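4.3 Whole-body reaching at the desk

The experiments in Section 4.2 were run with the pelvis of the robot fixed to a stand. In this section the stand is removed and the robot has to keep its balance while it handles objects at a desk. The controller is the same one, with the same gains for the arm. The only additions are the balance task described in Section 3.4 and a limit on how far the ground projection of the centre of mass may travel towards the toes.

We compare three controllers. The first, which we call Porix, plans the arm and the legs separately and treats the pull of the arm as a disturbance. The second, Cirus, solves for all joints at once but has no knowledge of the load in the hand. The third, Primel, is the method proposed in this paper. It also solves for all joints at once, and it updates its estimate of the hand load during the first part of each lift. All three receive the same hand targets from the same planner, so any difference in the results comes from the layer below.

Each trial starts with the robot standing in front of the desk with its arm lowered. The target object is set near the edge of the desk at one of 15 marked positions. The robot reaches forward, closes the gripper, lifts the object, holds it for 10 seconds and puts it back down at the same mark. A trial counts as a success if the object is released upright or at rest on the desk and neither foot has moved. We chose this strict rule for the feet on purpose. In earlier tests a small corrective step often saved the grasp, but it also changed the distance to the desk and made later trials hard to compare.

In total 366 trials were recorded, split evenly between the three controllers. The order was shuffled so that motor heating would not favour one of them. Trials stopped by the operator were counted as failures unless the cause was a lost network connection, in which case the trial was repeated from the start.

The main result is that knowing the load matters most at the far positions. At the near marks, where the elbow stays well bent, the three controllers behave much alike and the failures that do occur are poor grasps. As the forearm straightens, Porix begins to lean back too late, and the heels lift before the object has left the desk. Cirus leans back in time for an empty hand but settles into a slow forward drift once the object is lifted. Primel shows the same drift at first, then corrects it as the load estimate settles. Of the failures seen with Porix and Cirus together, 46 were balance failures of one of these two kinds. The rest were grasp failures and were spread over all positions.

Figure 6. Whole-body reaching at the desk, with the gripper at the near corner of the desktop and the knees and hips free to move. 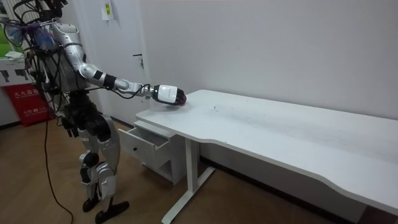
The load estimate needs a short period of steady motion to settle. If the lift is very fast, the acceleration of the hand hides the weight of the object and the estimate arrives too late to be of use. We therefore limited the lifting speed for all three controllers. Apolinar Ledesma repeated a small set of trials in February with this limit taken away, and under those conditions the advantage of Primel over Cirus was no longer clear. We do not include these trials in the totals given above.

A second limit concerns contact with the desk itself. None of the controllers models it. When the gripper touches the desktop during the approach, the upward force is read as a negative load and the robot leans slightly forward - the wrong direction if the contact is then lost. A simple threshold on the estimate removed most of these cases, but it also delays the response to light objects. The contact classifier of the Alvarado planner could be used in its place, and we return to this in Section 5.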